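Skerley > Magazine > Readers' Desk > FAQ

Issues Patterns Archive Subscribe Contact

Questions readers ask us about Skerley

Updated 2018-04-24

How often does the magazine come out?

Four times a year, and we do try to have it in your mailbox before the season it talks about has properly begun (the coats issue arriving in a warm September is a tradition by now, and we've made our peace with it). Subscribers get theirs a few days before the shops do.

Who started it?

Idalina Salgado put together the first issue at her sister's dining table, after years of cutting patterns for other people. She wanted a magazine about clothes for readers who sew, mend and alter what they own, and who like to know who wore it first. She still writes the letter at the front of every issue, and she still writes it by hand – our typesetter has learned to read it!

Can I buy back issues?

Yes, most of them. The spring issue with Marichka Fedoruk's long piece on embroidered collars has sold out twice, so if you see it in the shop, please don't wait too long. We printed 641 extra copies in March and they are going quickly.

Do you use professional models?

Hardly ever. Our clothes are worn by friends, readers and the occasional patient cousin, and we like the way a skirt hangs on somebody who is used to walking to work in it. If you'd like to be considered, write to Heidrun Kofler at the readers' desk and tell her a little about what you wear on an ordinary day.

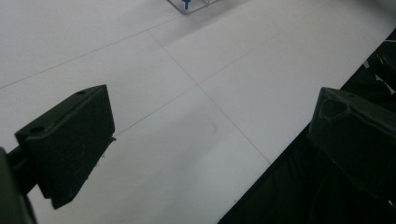 White tabletop with thin dark seams.

May I send in an article or a photo story?

Please do, we love getting them. A page or two is plenty to begin with, along with a note on what you'd like to show. Jaime Cunha reads everything that comes in and answers within four weeks, a little longer when we're closing an issue. We pay for all the work we print.

Are the paper patterns included in the price?

One full-size pattern comes folded into each printed issue. Digital subscribers can download the same sheet from their account page and print it at home or at a copy shop.

I've moved. What should I do?

Send us your old address and your new one, and we'll take care of the rest.

445 shares 4 comments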